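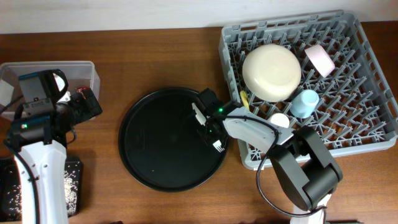
Black round tray on a wood-grain tabletop, and a white fork held in a black gripper.

Section 2: Hanging your Barredo lined drapery panels

Okay, you've got your panels home and you're dying to see them up! I know the feeling. Before you grab the ladder, though, give me five minutes, because I've hung more of these than I can remember and most of the trouble I've run into started before the first hook went in.

What you need: your panels, the packet of Clekero pin hooks, a tape measure, a pencil, a steamer (or an iron with a press cloth) and a second pair of hands for anything wide.

1. Check the dye lot. It's printed on the paper tag stitched inside the bottom hem, and it should match on every panel in the window. My own living room set is lot 788, and when I added a pair later from a different lot I could see the change in the gray every sunny morning. If yours don't match, stop and call the store.

2. Unfold the panels and lay them over a bed or a clean sheet for a night. The folds relax a lot by themselves.

3. Measure from the eye of the rod ring down to the floor. Do this at both ends of the rod and in the middle. Old floors wander!

4. Push the pin hooks into the back of the heading tape, one behind each pleat. I like mine 2 inches below the top edge, which covers the ring nicely. If you want more of the rod to show, go higher.

Caution: the pins are sharp and they should only pass through the tape and the buckram. If you can feel the point on the front, pull it out and try again.

5. Hang the panel from the center of the window outward. Keep the rest of it over your shoulder (or your helper's) so the weight doesn't drag on the first few hooks.

6. Steam from the top down, holding the head a little away from the face fabric. The lining can take more heat than the front can.

7. Dress the pleats. Run your fingers down each fold, then tie the panel loosely in three places with strips of spare cotton and leave it for a couple of days. Valdemar Stougaard taught me this one in his workroom and I used to skip it, and my folds were always a mess.

Note: panels over 300 cm long go on the Plodow heavy rod only. The standard rod will bow.

Note: a 19 mm ring fits the standard rod. Rings for the heavy rod come in their own box, so check before you open it.

For tiebacks and holdback hooks, go on to Section 3.

Revised May 10, 2020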